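The Brumow Road
Blu-ray, two discs, region free
Released by Plunell Home Video

A man inherits a motel, a debt and a brother he thought was dead, in that order, and spends 119 minutes trying to give all of them back. The Brumow Road played for 2 weeks in July, in theaters that seemed a little embarrassed about it, and then went into a vault where the soundtrack got better company than it deserved.

Plunell has gone back to the original negative for this one. The night driving, which on the old tape was mostly a rumor, can now be followed from start to finish. You will finally learn who is in the back seat. You may have been happier before.

The film comes with the mono track it was made with and a new stereo mix for people who like their motel ice machines on the left.

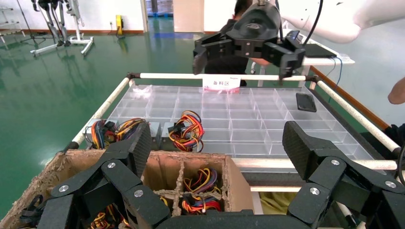 Abdul-Rahman Abugri wrote in to say that he bought the disc for the car chase and stayed for the phone calls, that the stereo mix is too polite, and that anyone who skips the commentary is missing the better movie. He also wants the trailer back at its full length. We have passed this on.

Extras on disc two:
Terkness, the 17-minute short that got the director hired
Deleted scenes (4), including the wedding - yes, that one
Audio commentary with the editor, who holds grudges
Theatrical trailer, shortened by someone in a hurry
Booklet with an essay on the Okeke novel and what was left of it

English subtitles on the feature and the short. Not rated, though my aunt had some thoughts.

In stock. Ships in a plain mailer. Sealed discs can be returned - opened ones are yours, back seat and all.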